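Visit report: Delorme test rooms, Zurnton
July 17, 2018

Delorme runs its surface and furnishing tests on the second floor of a former textile office in Zurnton, a short walk from the rail station. The visit was arranged through Benoît Hamel, who handles the tabletop program and took our group through the rooms in the order a sample would pass through them. Seven people attended. The tour lasted a little more than two hours, including the discussion at the end.

Intake is a narrow room with steel racks on both long walls. Tabletops arrive from the supplier, Skosteck, in crates and are held flat for three days before anyone works on them. Each receives a paper label on the underside with the delivery number, the finish and the date it was unpacked. Hamel keeps a handwritten ledger next to the door and a spreadsheet on the office computer. The ledger is the one the staff consult. Two crates were open when we came through, both holding pale stone, and one had a chipped corner that had already been marked for return.

The next stop was the gloss and scratch bench. A handheld meter is read at fixed points across each surface, before and after a rubbing cycle with a cotton pad. Dark finishes get the most attention, as fine scratches show up on them sooner than on gray or cream. Hamel passed around a set of offcuts with increasing wear. Under the ceiling lights the first few were hard to tell apart. Under a desk lamp held low, the differences were plain. Several visitors asked for the lamp angle, and he gave it as whatever makes the scratches easiest to see, then recorded in the ledger so that the next reading matches.

The main part of the visit concerned small personal items on tabletops. Delorme's customers are mostly hotels, and the complaints they forward are about ordinary things: keys, cups, chargers, phones. The work is done on tables set up with wallpapered panels behind them, so that glare and color are judged against something close to a guest room. A phone is a useful test item for dark stone. It is smooth, it has a hard edge, and a black screen is easy to overlook on a brown or black top.

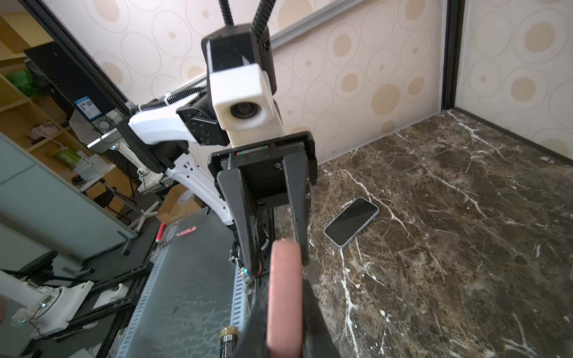

Visibility is scored on a sheet with three columns: standing, seated, and from the doorway. The assessor enters a yes or no in each and adds a remark if the answer took time. Veined surfaces give uneven results. White veins help when an object interrupts one, and do very little when it lies between them. Hamel considers the doorway column the most important, given that most items left behind in hotel rooms are missed by a guest taking a last look on the way out.

Wallpaper is handled as a separate variable. The current stock leans toward beige grounds with small repeating prints, supplied by Gramasstead. Large patterns were dropped last August after assessors reported that they were looking at the wall. Panels can be changed between sessions, and the spare rolls are stored upright in a closet off the corridor. The closet is unheated, and the rolls nearest the outside wall had begun to curl at the ends.

Questions at the end dealt mainly with cleaning. Delorme wipes stone tops with a damp microfiber cloth and a neutral cleaner, then dries them by hand. Glass cleaner is kept off the marble. One visitor asked about sealing intervals, and Hamel said the supplier's schedule is followed without changes. The figures for sealed and unsealed samples were not available to take away, but he agreed to send the blank scoring sheet to anyone who left an address.

Visitors should allow time for sign-in at the ground floor desk. The elevator is reserved for crates until midday, and the stairs are steep. Parking behind the building is limited to delivery vehicles.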